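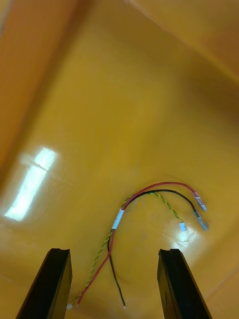

Lovatix adds kit sorting for ring-shaped boards, wire sets and small motors at Drunport

Drunport, 22nd August – Lovatix, a contract supplier of parts kits for small electrical repair, has opened a kitting line for fan and pump drive assemblies at its Drunport site. The line handles three groups of parts: round control boards, small motors with attached leads, and short wire sets. Kits from the line are available to order now under the Dimeo name.

A Dimeo kit contains the parts needed to rebuild one drive unit. Until now, Lovatix shipped these parts by type, in bulk cartons, and the repair shop sorted them on arrival. Under the new arrangement the sorting is done before shipment, and each kit carries a single order number.

Parts are held in open yellow plastic boxes, with one part group to a box. The boxes have smooth inside walls and no dividers. Lovatix tested divided trays in February and dropped them after connectors caught on the divider edges. Smooth walls let a short lead be lifted out in one motion, and the solid color makes a dark wire or a dropped screw easy to find. Surface scratches from normal use are accepted. Boxes with cracks or raised burrs are taken out of service.

The catalog for the line lists 1,759 part numbers, of which 27 are control boards. The boards are the most sensitive item in the kit. Most are round with an opening in the middle for a shaft, and the taller components stand well above the board surface. They are stored in a single layer, component side up, and are never stacked. Staff lift a board by its outer edge and keep their fingers off the capacitors and the terminal block. 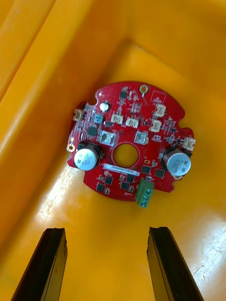
Can a repair shop order the control board without the rest of the kit?
Single boards can be ordered under their own part numbers, in the same packing as the boards in a full kit, with a minimum order of 3.

Each board is checked against the order before packing. The check covers the board revision, the condition of the mounting holes, and the seating of the screw terminal where one is fitted. Boards with a lifted trace or a leaning capacitor are set aside for inspection and are not repaired on the line. Returned boards are not put back into stock.

Wire sets are supplied cut to length. Two-conductor and three-conductor sets are standard, and braided sets are available for assemblies in which the leads pass close to the motor body. The sets are folded once and are not tied. Tight coiling leaves a bend in the conductor that can put strain on the connector after installation – a common cause of rework on the earlier bulk shipments.

Motors are packed with their leads attached. The connector is left free so that it can be inspected without unwinding the lead. Motors are paired by part number only, and Lovatix does not match them by measured speed or current. Customers who need matched pairs should state this on the order, and the parts will be quoted separately.

The layout of the packing table was planned by Jääskeläinen, a workshop design firm that has equipped two earlier Lovatix rooms. It calls for a white tabletop with the part boxes placed to the left and right of a central tray. The tray is stainless steel and lined with plain white paper. A kit is laid out on the paper before it is bagged, so that a missing part shows as a gap in the set.

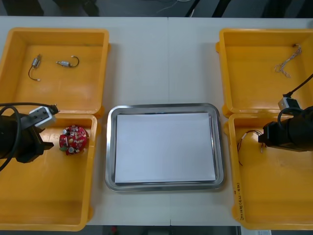
The top sheet of paper is replaced whenever it picks up dust, flux residue or metal particles. Boxes keep the same position on the table for the length of an order, and a box is refilled only between kits. Changing from one kit type to another requires all boxes to be emptied and wiped down with a dry, lint-free cloth.

Lead time for standard Dimeo kits is 7 working days from receipt of order. Kits with braided wire sets or special labels take longer, and a date is given with the order confirmation. Existing bulk orders will be completed in their current form unless the customer asks for a change. There is no charge for moving an open order to kit packing.

A parts list for each kit is included in the bag and can also be requested before ordering. Requests should give the drive unit model, the board revision printed on the part being replaced, and the number of conductors in the existing wire set. Orders and technical questions are handled by the Lovatix sales desk in Drunport.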